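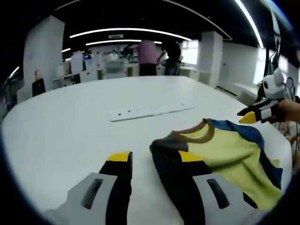

01/01/2018

Slept till almost eleven, which I haven't done in ages, and woke up with confetti stuck to my neck. Isla's party went way later than I planned! Janaína brought her black-eyed peas and I had two bowls, then danced it all off in the kitchen with Milagros (my knees are mad at me today).

So, resolutions. Last year I wrote down 16 and kept maybe the one about flossing. This year I'm only doing four. Call Mom more, finish the Portuguese course, quit buying books until I read the pile, and run the Pirport 10K in August. Joni says he'll train with me but he also said that last time and we ended up getting pancakes.

Went for a walk after lunch to get started on the running thing. Okay, it was a slow walk. The lake's frozen at the north end and there were kids out there sliding around on their boots. Called Mom when I got back, so that's one down already. She talked for an hour about her neighbor's new fence.

Leftover peas for dinner. Back to work tomorrow, ugh.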